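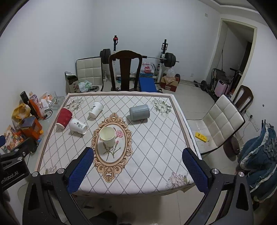 Girnmont Hiking Club, Gear Shelf

Reviewed: Brumine two-burner camp stove

I have been cooking on the Brumine for most of a season now and I am still a little in love with it. Our old club stove took forever to boil a pot for a group, and by the time the last person had coffee the first person wanted to leave. This one gets a full kettle going before I have finished digging the oatmeal out of the bin!

The burners are the best part. They turn down to a proper simmer, so you can do rice or pancakes without scorching the middle (my pancakes used to be a club legend, and I don't mean in a good way). The flame holds up well in wind with both side panels clipped in. On the ridge above Drummond, at 1,597 feet with a stiff breeze coming over the top, I made chili for the whole group and only had to relight once.

It packs flat, with the hose tucked under the grate, and the latch feels solid. Cleaning is easy too. The grate lifts out in one piece and the tray under it wipes down with a damp rag, though sugar that has burned on needs a soak.

Now the complaints. The igniter is fussy on cold mornings, so bring a lighter. The feet are hard plastic and slide on a smooth tabletop, and I ended up putting a folded dish towel under mine, well away from the burners. The carry bag is thin and the zipper on ours has already lost a couple of teeth. I also wish the lid came off all the way, as a big skillet bumps against it on the left side.

Fuel use seems fair. One small canister got us through a weekend of breakfasts, two dinners and a lot of tea. We also tried the Dollon stove that the Drummond group uses, and it is lighter and folds smaller, but it runs either hot or off and there isn't much in between. For backpacking I would still take the Dollon. For car camping, trailhead breakfasts and the March potluck, give me the Brumine every time.

Members can borrow it from the gear shelf. Please bring it back with the tray washed and the hose unhooked, and write your name on the sheet by the door.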